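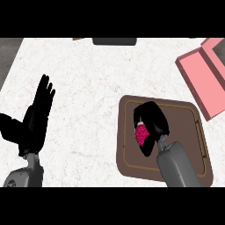

Right hand closes fine on the berry but drifts at the wrist in our simulated kitchen cell

Search the help pages Go Advanced

Posted by Kartini Siregar

Hello everyone, and thank you in advance for reading a long one. I look after the simulated kitchen cell at Bivden, a two-arm setup with a multi-fingered hand on each side, working over a marble counter with a cutting board and a pink box on it. I inherited it in July from a colleague who moved to another group, along with a folder of notes that stops halfway down a page (I do miss him).

The render at the top is from the run I keep coming back to. The right hand has its fingers curled around the small pink berry over the board, and the left hand is over bare counter with the fingers straight up, the pose I use as the left side's parking position. So far so good. My trouble is that over a long batch the right wrist slowly wanders away from where I tell it to be. At the start of a batch the hand closes right over the berry. By episode 204 it is closing a little to one side, and after that I get a lot of near misses. The left arm doesn't do it at all, though to be fair it spends most of its day parked.

Things I have already tried:

- Restarting the simulator between batches. The drift goes away and then comes back.
- Lowering the closing force on the fingers. The berry slipped out more often, so I put it back.
- Swapping the wrist settings left for right. The drift stayed on the right.
- Re-importing the berry, in case its collision shape had gone bad. No change.

We're running the Birhane controller on top of a fairly old Brudari scene file, and I would rather not rebuild the whole cell if there's a setting I've missed. Where would you look first?

Posted by Mulugeta Tsegaye

Hi Kartini, and welcome! I kept a cell very much like yours going for a good while, so I feel for you, especially about the notes.

Your swap test is the most useful thing in your post. If the drift stayed on the right after you traded the wrist settings, I'd leave the wrist alone and look at what happens to that arm between episodes. My guess is that your reset puts the joints back where they belong but doesn't clear the controller's stored error. Every grasp leaves a little bit behind, the parked arm never builds any up, and a full restart wipes it clean, so it all fits with what you're seeing.

I'd go about it in this order:

1. Open the reset routine and find where the joint positions are written. Check whether the joint velocities and the integral term get zeroed in the same place. In my old cell the velocities were and the integral wasn't.
2. Add the missing line for both arms, even the quiet one. You'll want the left hand for something someday.
3. Let the arms settle for 8 steps with the fingers open before you send the first target.
4. Log the commanded wrist pose next to the measured one at the start of each episode, and plot the difference over a whole batch. A slope means something is still being carried over. If the line is flat and you're still missing the berry, go look at how the berry is being placed.

While you're in there, please save a copy of the scene file before you touch it. I once spent an entire afternoon putting a counter back at the right height (my own fault, and my tea went cold too).

Posted by Burero

had something similar, turned the time step down and it got better. might be worth a go

Posted by Kartini Siregar

Thank you both so much! Mulugeta, you had it. The integral term was never cleared for either arm, and there was even a comment beside it saying "do later". I added the line and the settling steps, ran a batch past the old trouble spot, and the plot is as flat as I could ask for. I still have 19 misses to go through, but they're spread all over the batch, so I think those belong to the berry's starting positions. Burero, I left the time step alone for now, but I've written it down in case I need it.

Related items
Fingers jitter when holding small soft fruit
Choosing a parking pose for an idle arm
Cutting board slides when the hand touches it
Where does the Birhane controller keep its logs?
Opening old Brudari scene files

Contact us | Copyright Community Help Pages | Back to top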